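Iltdale Milk Bars: a README

G'day, and thanks for downloading the thing. I'm Carleen Kingi and I've been putting together a list of the old milk bars and corner shops of Iltdale, the ones people walked to in bare feet with a few coins and a note from Mum about cigarettes. It started as a spreadsheet on my kitchen bench, it got out of hand, and now it's a data set with a README (get me!).

What you get

Three files, all plain CSV except the last.

shops.csv has one row per shop, 45 of them at the moment. Columns are shop_id, name, other_names, street, corner, opened, closed, now_used_as and notes.

prices.csv has one row per remembered or documented price. Columns are shop_id, item, size, price, year_low, year_high, source_type and source_note.

interviews.txt has the typed-up interviews, 37 in all, split by a line of equals signs. Each starts with a code such as INT-12 and the suburb the person grew up in. Names are left out unless the person asked to be in.

Everything's in UTF-8. If the accents go funny in your spreadsheet program, import the file instead of double-clicking it. I lost an entire Thursday to that one.

How I collected it

Mostly by talking to people! Akosua Odoi and I did the interviews between us, usually over a cuppa, and Nusrat Mollah typed them up. Nusrat has the patience of a saint with my recordings, half of which have a kettle going in the background. We didn't use a fixed list of questions. We'd ask which shop was yours, what you bought there, who was behind the counter and what happened to it, and then let people ramble, and the rambling is where the good stuff is (see INT-08 on the great icy pole freezer disaster).

The documented prices come from receipts, account books and newspaper ads. Rafail Sfakianakis lent me the account books from his family's shop on the Witine Road corner, and they're a treasure: every carton of bread, every bag of mixed lollies, and some very cross remarks in Greek about a delivery driver. I've transcribed the numbers and left the remarks out of the CSV at Rafail's request.

Soft drink turns up more than any other item in prices.csv, ahead of bread, milk and pies. People remember what a bottle cost, what they got back on the empty, and which shopkeeper would knock back a chipped one.

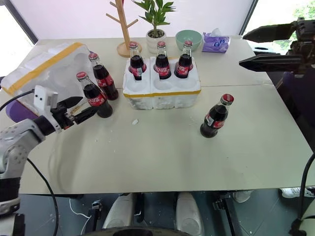

Coca-Cola in glass bottles, red caps on.

About the price column

Please read this bit before you make a chart. Prices are stored as people gave them, in the currency they gave them. Anything in shillings and pence is written like 1/3 and anything decimal is written like 0.12, so the column is text and your software will grumble. I did have a go at converting the lot and ended up with silly things like a Violet Crumble at 4.1666 cents, so I put it back the way it was.

Bottle deposits are the other trap. Some people included the deposit in the price, some didn't, and plenty couldn't tell me which. Where I know, source_note says "dep incl" or "dep excl". Where it's blank, I don't know, and I'd leave those rows out of anything serious.

Years are a range. If someone said "when I was in grade four" I worked it out from their birth year and gave it a year either side. If they said "before the pool went in" then it's just year_low left empty and year_high set to the pool. Receipts with a date on them have the same year in both columns.

source_type can be one of these:
receipt
ledger
ad
memory
second_hand (somebody's mum or uncle told them)

Shop names

Shops changed hands all the time and the name painted on the awning often had nothing to do with what people called the place. Matubbar's is in here as Matubbar Store, but half my interviewees only knew it as the Blue Shop, and one fella insisted it was the Green Shop and wouldn't be budged. All of those go in other_names, separated by semicolons. If you search, search both columns.

Zustau Deli gave me grief as well. It shifted across the road at some point and I've given it two rows, with a note in each pointing to the other. You might want to merge them, depending on what you're doing. Tamara Onyshchenko thinks I should've merged them from the start and she may well be right, but by then I had prices hanging off both ids.
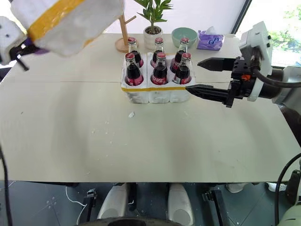 Can I use the soft drink prices to work out what a bottle cost in a particular year?
Only for years that have receipt or ledger rows, so filter source_type to those two first and check source_note for the deposit. Memory rows are fine for a rough idea of a decade, but I wouldn't pin a single year on them.

What's missing

Heaps. The eastern side of town past the railway line is thin, and I've got hardly anybody who worked behind a counter as opposed to standing in front of one. Milk bars that also sold petrol are a muddle: I counted them in if they had a lolly counter, which felt fair to me, but it's a judgement call and you may disagree. Fish and chip shops are out, even the ones that did milkshakes. I got told off about that at the library.

The closed column is shakier than the opened one. People notice a new shop, but an old one can sit there with the blinds down for years before anyone decides it has gone.

Using it

Go for your life. School projects, family histories, maps, whatever you like, just mention the Iltdale Milk Bars list somewhere so people can find their way back. Please don't go trying to work out who the unnamed interviewees are. It's a small place, and a few of them said fairly frank things about their neighbours' credit.

If you quote an interview, use the code and copy the wording as it stands, including the swearing.

Fixes and additions

Send me the shop_id, what's wrong and how you know. "My nan said so" counts, I'll pop it in as second_hand. Photos of receipts are very welcome, and if you've got an old account book in the shed, ring me before you chuck it out and I'll come and get it.

Next job is the shop on the Witine side of the bridge, which has four different opening years so far and a fifth on the way from Akosua's aunty.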